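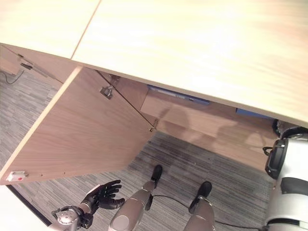

4.2 What people keep behind a closed door

I went into this part of the study expecting to write mostly about paper. Paper is what office cabinets were sold for, and paper is what the facilities people at all the firms told me I'd find. We did find a lot of it (more on that in 4.3), but the stuff I kept coming back to in my notes was everything else: shoes, mugs, dead phone chargers, birthday candles, a whole box of somebody's old business cards from a job before this one.

Quick reminder of the setup, for anyone who skipped Section 3. I visited six offices belonging to four firms, Rotora, Inar, Eskildsen and Hudar, and asked 33 people to go through their own storage with me while I wrote things down. Together we logged 2835 items. People could veto anything they didn't want on the list, and a few did, so please read that total as what I was allowed to see.

I sorted each item by the last time its owner remembered touching it. That's a squishy measure, I know! Memory is bad at this, and folks tend to be kind to themselves. I still like it better than the usual trick of looking at dust or date stamps, which tells you about the object and very little about the person. When somebody said "oh, last week, I think," I put down last week. When two people shared a cabinet and gave me different answers, I took the more recent one.

The pattern was clearest in cabinets with doors. Open shelves at Inar and Hudar got tidied before visitors came, and everyone knew who was meant to do it. Doors let you off the hook. Once a thing goes behind one it stops being anybody's problem, and the median item in closed storage hadn't been touched in some 15 months. Personal things did much better than work things on this score, and I'll admit that surprised me. People know where their spare umbrella is. 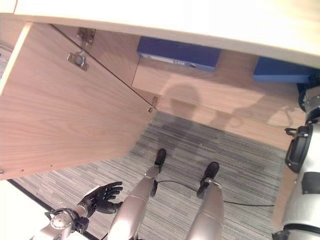 Last updated 28 March 2025

Where the cabinet stood mattered too, though I'm less sure how much. Storage tucked under a desktop belonged to whoever sat there, plain and simple, and they'd usually open it for me before I finished asking. Storage a few steps away was murkier. At Eskildsen I got three different names for the owner of one cabinet, and none of the three people wanted it. I've coded cases like that as "orphaned," and they hold most of the old binders.

Locks make this worse. You'd think a lock would mean somebody cares what's inside, but a key left sitting in one for years (the low pair in Figure 2 is the sort of unit I have in mind) isn't guarding much of anything. Several people told me they never turned theirs and left it there so it wouldn't get lost. At Rotora the keys had all been gathered up in December and put in a drawer, without tags, and I doubt they'll ever be matched up again.

Figure 2. Low office cabinets placed side by side, the left one closed, with a key in its lock.

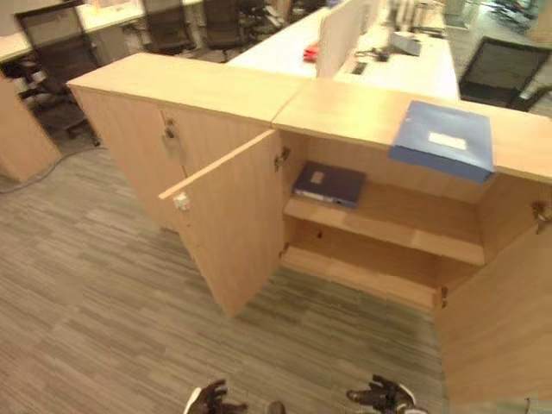
Bjarke Hviid read a draft of this section and thought I was being too hard on the old binders. In his view an orphaned cabinet is cheap insurance, and asking when a thing was last touched will always make insurance look like trash. I think he has a point, and I went back and split the orphaned group into things someone could name a use for and things they couldn't. The second pile was still the bigger one, but the gap shrank more than I'd have guessed. Both versions of the coding are in the appendix, so you can pick the one you believe. I use the split version from here on, starting with the paper files in 4.3.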